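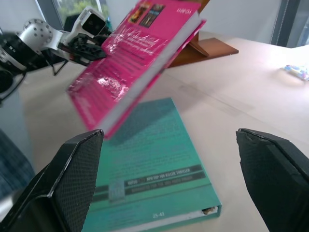 By the Young Readers' Desk, Jirkska Children's Health Library
For readers aged 9 and up

How Do Doctors Find Out Whether a Medicine Works?

When you are ill, an adult may give you a medicine and tell you that it will help. How does anyone know that it will? A medicine has to be tested before doctors are allowed to give it to the public. This page explains how the testing is done and why it takes so long.

Why one person's story is not enough

Suppose you have a cold. Your aunt gives you a spoonful of honey and lemon, and three days later you feel well. Did the honey and lemon cure your cold?

It is hard to say. Most colds go away by themselves. You might have been well in three days if you had taken nothing at all. You might also have slept more than usual or had plenty to drink. To find out what the honey and lemon did, we would need to know what would have happened without it, and we cannot run the same cold twice in the same person.

Scientists solve this problem by comparing groups of people.

What is a clinical trial?

A clinical trial is a careful test of a treatment in people. The word "clinical" means that it has to do with the care of patients.

Before a trial begins, the new medicine is studied in a laboratory. Scientists look at what it is made of, what it does to cells, and whether it seems likely to cause harm. Many medicines are dropped at this point. Those that remain may be tried first in a small number of people, often adults who are in good health. A trial with 50 people can show whether a medicine causes problems that are common. It is usually too small to show problems that are rare.

If the results are good, larger trials follow.

An inside look at one trial

The Ivanyshyn Clinic wanted to test a new cough syrup called Iren. The doctors there invited 222 people with coughs to take part. Some of them decided not to join, and some could not join for health reasons. In the end, 200 people entered the trial.

A computer then placed each person in one of two groups by chance, as if by tossing a coin. This is called randomizing. If the doctors had chosen the groups themselves, they might have put the people with the worst coughs in the Iren group without meaning to. The groups would have been different from the start, and the test would not have been fair.

One group took Iren. The other group took a syrup with the same color and the same taste but with no medicine in it. A pretend treatment of this kind is called a placebo (say "pluh-SEE-bow").

Why use a pretend medicine?

People often report feeling better after any treatment, even one with nothing in it. They may expect to feel better, or they may have been about to get well in any case. When both groups receive something that looks the same, these effects should be much the same in both. A clear difference between the groups is then more likely to come from the medicine.

A placebo is not used when it would put people in danger. If a good treatment for an illness already exists, the new medicine is normally compared with the old one.

Keeping the secret

In the Iren trial, the patients did not know which syrup they had. The doctors who listened to their coughs did not know either. This is called a double-blind trial. It has nothing to do with eyesight – it means that both sides are kept from knowing until the trial is over. A doctor who hopes that a medicine works might otherwise hear a milder cough than is really there.

Every bottle carried a code. The list of codes was held at the Sakeo office, in another building, and was opened when all the results had been written down.

What happens to the results?

The results are studied with a kind of mathematics called statistics. It helps scientists judge whether a difference between two groups is likely to be real or could easily be due to luck.

The scientists then write a report. Other experts read it and look for mistakes. Different teams may repeat the trial with new patients. If they find the same thing, everyone can be more certain. If they do not, more work is needed. A trial that shows a medicine does not work is useful too, and it should also be published.

Can children take part?

Yes, but there are strict rules. A parent or guardian must agree, and children who are old enough to understand are asked for their own agreement as well. Anyone in a trial may leave it at any time and will still be cared for.

Words to know

Clinical trial: a careful test of a treatment in people.
Placebo: a pretend treatment with no medicine in it.
Randomize: to place people in groups by chance.
Side effect: something a medicine does besides what it is meant to do, such as making you sleepy.

If you have a question about a medicine you take, ask a parent, a doctor, a nurse, or a pharmacist. Do not stop taking it, or take more of it, on your own.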